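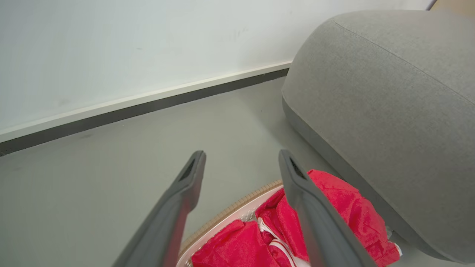
Baseboard

A baseboard, also called a skirting board or mopboard, is a strip of material fixed along the bottom of an interior wall. It covers the joint between the wall and the floor and protects the wall surface from shoes, furniture and cleaning tools.

Purpose

Walls and floors rarely meet in a straight line. Plaster and drywall are usually stopped a little short of the floor, and many floor coverings need a gap at the edges so they can expand in damp weather. The baseboard hides both. In older houses it also helped cut drafts.

Materials

Softwood such as pine is common and is normally painted. Hardwoods are more often stained or varnished. Medium-density fiberboard is cheap and stays straight, but its cut edges swell if they get wet. Vinyl and rubber strips are used in hospitals, schools and offices, where floors are mopped often. Tile and stone are usual in bathrooms and in warm countries.

Profiles

The simplest profile is a flat board with a square or slightly rounded top. Older styles have a molded upper edge, sometimes made up of two or three separate pieces. Boards up to 8 inches tall suit rooms with high ceilings. A small strip called shoe molding may be nailed along the bottom to follow an uneven floor.

A recessed base, or shadow gap, leaves a narrow groove above or below the board, or takes the place of the board altogether. It needs a very even wall and is harder to clean.

Installation

Baseboards are nailed to the studs, glued, or held by clips. Outside corners are mitered. Inside corners are often coped — one board runs square into the corner and the other is cut to fit its face — as a coped joint is less likely to open when the wood shrinks. Nail holes are filled before the final coat of paint.

See also

Chair rail
Crown molding
Quarter round
Wainscoting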